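孩子十岁想自己摆摊卖东西，家长该管到什么程度？

发帖：Rey　10/23/26

先说下情况。我家老大今年10岁，从暑假开始迷上了做手工皂和小挂件，最近跟我说想在小区的周末集市租个摊位。摊位费一次50块，她自己的零花钱攒了一些，还差24块，跑来跟我"谈投资"，我当时差点笑出来，但看她那么认真又憋回去了。

我自己是上班族，没做过生意，老公倒是开过小店，后来关了，所以他对这事特别紧张，老想把进货、定价全替她弄好。我觉得那样就成了我们摆摊，她站旁边收钱。可完全不管吧，我又怕她第一次就赔光，以后再也不敢碰了。

想问问家里有类似经历的：钱是借还是直接给？定价要不要插手？还有她有点内向，跟陌生人说话声音小得像蚊子，要不要我在旁边帮着吆喝？

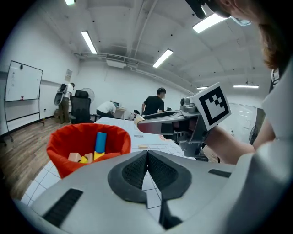
补充问一句，第一次摆摊到底带多少货合适？

我建议27件以内，品种少一点，挂件和皂各选卖相最好的几款。货太多，收摊时剩一大堆，孩子看着心里不好受，搬回家也累。

Hidik

上面那句带货的是我顺手回的，再展开说说。我儿子前年在Tasico集市摆过几次，卖折纸和旧漫画。我的做法是借钱，写借条，孩子自己写的，字歪歪扭扭，现在还贴在冰箱上。卖完先还我，剩下的归他。第一次还完钱就剩几块，他倒挺高兴，数了好几遍。

定价我没插手，不过出摊前一晚让他把材料费一样一样写在本子上。他一开始定得特别低，写完自己发现卖一个亏一个，当场就改了。你要是直接告诉他"太便宜了"，他多半跟你犟（我家这个反正是这样）。

至于内向，我觉得别替她吆喝！你一开口，客人就全跟你说话了。可以让她写个小牌子，价格、香味都写清楚，不想说话的时候指一指就行。我儿子第一次全程没说几句，第三次已经会跟人讲"买两个送一个"了，也不知道跟谁学的。

你老公那边，给他派点体力活吧，搬桌子、撑伞、买午饭，他有事干就没那么焦虑了，哈哈。

Gekanau

我说点不一样的。我家女儿也试过，两回就不干了，说没意思，我当时还挺失落，觉得是不是自己没鼓励到位。后来想想，十来岁的孩子兴趣本来就一阵一阵的，她不摆了，你也别追着问为什么。

钱的事我是直接给的，没让还。楼上借条的办法也好，看孩子性格，我女儿欠别人一块钱都睡不着，真让她背个债，摆摊那天估计脸都是白的。

另外手工皂是用在皮肤上的，建议先问清楚集市让不让卖自制的，我们这边有的场子只收挂件、画、旧书这类。问的时候最好让孩子自己去问，你站远一点陪着。要是不让卖，就先只带挂件去。

还有，到11月天就凉了，下午坐久了冷，多带件外套和一壶热水。零钱记得提前换好，我们头一回全是大票子，找不开，白白走了两个客人。

Rey

谢谢两位！借条这个我跟她说了，她已经在写了，还问我利息怎么算……我说等我想想。皂能不能卖，明天放学我陪她去问集市的管理处，有结果再来更新。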